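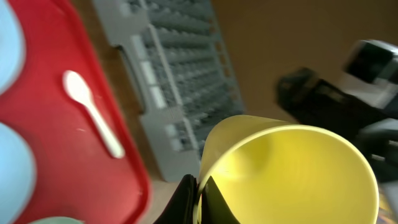
4/15/20

We have now eaten every meal at home for one month, and I have become a person with opinions about washing up. Before, I had none. There was a cup and a plate in the morning, and in the evening the same cup and the same plate.

Now we are four in the flat, with Janine and the two children, and the dishes never end. At first we all washed our own things. This sounds fair, but it made a queue at the sink, and somebody always left a pot "to soak". So I changed the system. Everything dirty goes on the red tray, the spoons also, and when the tray is full one person washes the whole lot and puts it in the grey rack. The tray has a raised rim, so you can carry it across the room without losing a spoon on the way.

I bought the rack in October from the second-hand shop in Tveit and paid 70 kroner. Hedvig Öberg was with me and she thought it was too big. I thought so too when I came home with it, but I am glad today. The tines are close together and plates stand well between them. Bowls are more difficult. If you put them flat they keep a little lake in the bottom, so I lean each one against the next, a bit forward, and they dry much better.

The cups are my real problem. We have plastic ones in many colours, and the yellow is the one that both children want. I don't know why, it holds the same amount of juice as the others. My son has it on the even dates and my daughter on the odd dates, and I must say that they keep the calendar better than I do. Being plastic it is very light, and it falls over if you only look at it. I put the cups in the rack last, upside down, when there are heavier things to hold them up.

Plastic also dries slowly. My mother-in-law Solveig told me on the telephone to rinse it in very hot water at the end and then leave it for 20 minutes before I touch it with a towel. I have tried this and it helps, although my hands don't like it. With tomato sauce I wash with cold water first, otherwise the colour goes into the plastic and stays there.

Yesterday it was my daughter's turn and she finished in 10 minutes, with much water on the floor. I dried the floor and said thank you. Tonight we have fish soup, and I have already promised to take the pot myself.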